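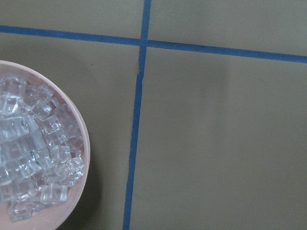 2023-02-22 – Equipment plan for the drinks bench

Today I tried to close the purchase list before the Girwood budget meeting. The clear cubes are the biggest problem for the fingers we have now. I want to ask for softer fingertips, three sets, from Tonen. Their offer is 433 for all, shipping not included.

The second item is a wrist camera with shorter focus distance. Segura wants 1739 for it, and we have only 1000 left on this line until June. So either we move money from the spare cables, or we wait. 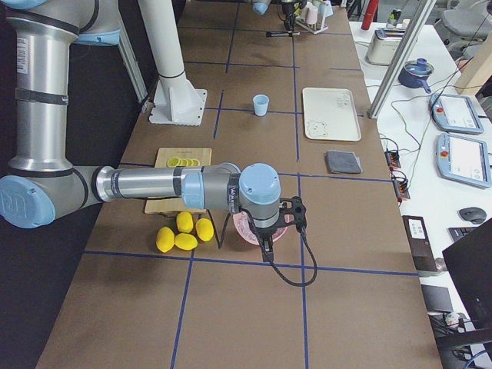 Dong-hyun Ma thinks we should wait with the camera and buy the fingertips first, and he asks if the Collstead quote is still valid.

I will write to Collstead tomorrow. Still missing on the list: blue tape, brown paper, paper cups.

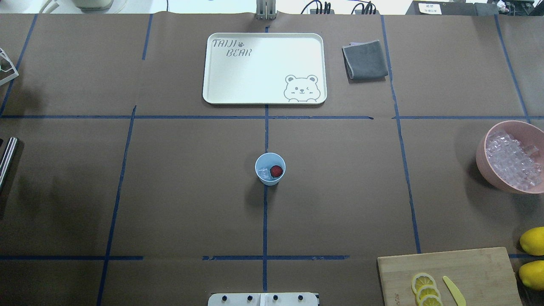
For the paper I would take the wider roll – fewer seams, and one roll should be enough until June. Price to be checked.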